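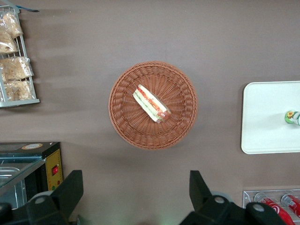
What does Ostent do?
Ostent tests and certifies shelf life for chilled prepared foods. Manufacturers send us product, we hold it under controlled storage, and we issue a report stating how many days it stays within the agreed microbiological and sensory limits.

About Ostent

Ostent is an independent food testing laboratory. The company started in June with one incubation room and a contract from a regional salad packer. It now occupies the Allell building, which holds the chilled storage rooms, the microbiology laboratory, the sensory booths and the sample intake dock.

Our clients are mostly small and mid-size producers of chilled salads, soups, dips, cooked grains and filled breads. We do not test raw meat, shellfish or infant foods.

Capacity

Cold storage positions: 1000
Monitored storage points: 98
Test methods offered: 54
Reports issued in the last full year: 911

Each storage point is logged continuously. Excursions outside the set range are listed in the report, with start time, duration and peak temperature.

How a study runs

The client completes a product form covering recipe, pH, water activity, packaging type and intended storage temperature. We return a sampling plan and a price. Samples must come from a normal production run and arrive in their retail packaging, chilled, with the temperature record from transit. Units are pulled on fixed days and tested for total count, yeasts and molds, and the pathogens named in the plan. Sensory scoring is done on the same pull days, against a fresh control where one is available.

A change of supplier, film or fill weight after the study begins requires a new plan.

Lloyd and Plireck

Lloyd is our second site. It handles packaging work only: seal strength, gas composition and leak detection. Plireck is the client portal, used for plans, interim results and final reports. Reports stay available there after the account is closed, in read-only form.

Intake

The dock accepts deliveries in the morning. Samples without a study number are held in quarantine until the client supplies one.

Page last updated 4 March 2025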